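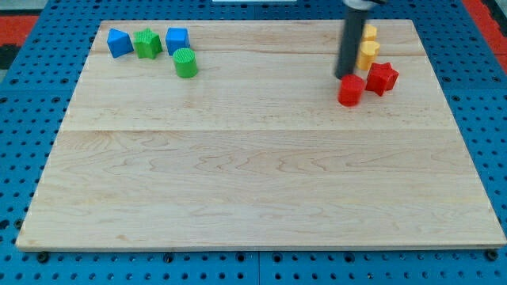 3.2 Le plateau et les blocs

Avant d'en venir aux arrangements eux-mêmes, nous voudrions nous attarder un peu sur le support, car c'est lui qui a suscité le plus de discussions entre nous, et sans doute le plus de plaisir aussi. Dans nos premiers essais, menés en janvier, les blocs étaient disposés directement sur une table perforée. Gemma Lombardi, qui connaissait bien le matériel Lurnero pour l'avoir longtemps utilisé en atelier, nous avait pourtant prévenus : les petits trous attirent le regard, et l'on se met vite à aligner les pièces sur leur grille sans même l'avoir décidé. Nous avons donc adopté un plateau rectangulaire de bois clair, posé à plat sur la table bleue (figure 2). Le veinage y reste visible, de même que la longue ligne droite où deux planches se rejoignent. Nous avons hésité à peindre l'ensemble d'une teinte unie - l'idée a été défendue avec beaucoup de chaleur - avant de préférer garder le bois tel quel.

Les blocs, en plastique coloré, sont rangés le long du bord éloigné du plateau. Du côté gauche se trouve un groupe de quatre pièces bleues et vertes, avec un prisme triangulaire bleu à son extrémité. Ce prisme nous a beaucoup occupés : selon la face sur laquelle il repose, il devient tour à tour un toit, une rampe ou un simple coin, et les participants lui donnaient volontiers un nom avant même de l'avoir déplacé.

Figure 2. Plateau de bois clair sur table perforée bleue ; les blocs de couleur sont groupés au bord éloigné.

Le corpus ainsi constitué compte 1 108 arrangements, produits par 52 participants. Chacun a été relevé par deux codeurs selon la grille Flaller, que nous avons légèrement adaptée : la catégorie « voisinage » y distingue désormais les pièces qui se touchent de celles qui sont seulement proches. Cette distinction paraît modeste, nous en convenons bien volontiers, mais elle pèse sur toute l'analyse des groupements par couleur présentée à la section 3.3.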